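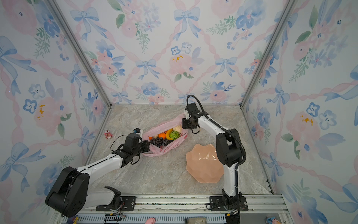 Call for Participants: Classic Television and Home Style Study

The Poulain Center for Popular Culture invites adults who grew up watching situation comedies and fantasy series to take part in a study of how television shaped their taste in clothing, furniture and home decoration. The study is called Lusa and is based at our Butau office.

We are seeking 17 participants, aged 40 or over. No academic background is required. Applicants should remember at least one series well enough to talk about its sets and costumes at length.

Each participant will attend two recorded interviews of up to 90 minutes and keep a short viewing diary for 14 days. Photographs, scrapbooks and magazine clippings from the period are welcome - originals will be copied on site and returned the same day. 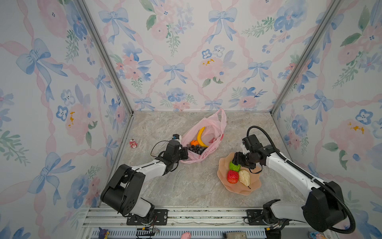 Floral wallpaper with blue bows and pink flowers.

Participants who complete both interviews and the diary will receive $598. Travel within the Butau area is reimbursed separately.

To apply, send a letter of no more than one page to the Lusa project desk, Poulain Center, Prilto Building, Butau. Please name the series you wish to discuss and state whether you prefer morning or evening interviews. Applications close at the end of July. Selected applicants will be notified by mail within 15 days of the closing date.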